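Switching our meal trays to recycled PET: where does a small packer start?
Packaging and Recycling forum > Food contact

Viera Charvát
Posted Monday, 9:40 am

We pack chilled ready meals for cafes and a couple of independent grocers. At the moment everything goes out in virgin PET trays with a peel film on top. One of our bigger customers, Mavico, has told suppliers they want recycled content in all rigid trays by May, and they want paperwork to back it up.

I rang our current tray supplier and they can do a recycled version, but the minimum order is 16 cartons and the price is $739 a pallet more than we pay now. They were vague about whether the recycled material was approved for direct food contact or only for a middle layer with virgin plastic either side.

Three things I'm stuck on. Does a middle-layer tray count as recycled content? What paperwork should I be asking for? And does anyone know if the film we use now will still seal properly? We run a small semi-automatic sealer and I don't have the budget for a new one. The labels are also a worry, as we use a paper label with a fairly strong glue.

Bożena Baran
Posted Monday, 11:15 am

I did this changeover at my last job, for a deli range.

A middle-layer tray does count, as long as the supplier states the percentage by weight for the whole tray. Ask Mavico how they want it expressed before you order anything. Some customers only count post-consumer material and won't accept factory offcuts that have been reground. The word "recycled" on a spec sheet can mean either.

For paperwork, get these from the tray maker and not from the distributor:

A declaration that the finished tray is suitable for direct food contact, with the temperature and time limits it was tested to.

The percentage of recycled content, split into post-consumer and factory scrap.

Something in writing on the cleaning process used on the flake, and whether it has been assessed by a food safety authority. If it was assessed overseas, ask which one and get the reference.

Batch traceability, so that a carton can be matched to a production run.
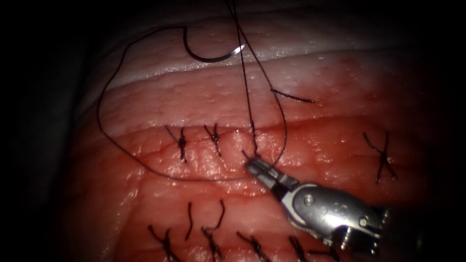 Sealing and labels

Your film will probably be fine if the sealing layer of the tray is still virgin PET. Ask for a sample sleeve and run it at your normal settings, then go up and down a few degrees. We had to hold the heat a touch longer on the corners. Leave the sealed packs in the coolroom overnight and check the peel the next morning — a seal that looks good off the machine can lift once it's cold.

On the labels, ask for a wash-off adhesive. Strong glue leaves residue on the flake and the sorters don't like it. Ours was a straight swap from the same label printer and cost a bit more per roll.

Also check the colour. Recycled trays can have a grey or yellow tinge, and it varies from batch to batch. Our sales people complained about it for a month and then stopped.

Ilham Jugah
Posted Monday, 2:05 pm

just get cardboard trays, customers prefer them anyway

Oľga Skála
Posted Monday, 4:30 pm

Cardboard trays for chilled wet meals have a plastic lining, so you would be swapping one problem for another and she'd need different film as well.

Viera, on the minimum order, try Grgić. They split pallets for small packers and sold us 2,000 trays as a trial. Freight took 15 days, so allow for that if you're working to the May date. I would also ask Mavico whether they'll share the extra cost. Ours agreed to a part of it once we showed them the two quotes side by side, but we had to ask twice.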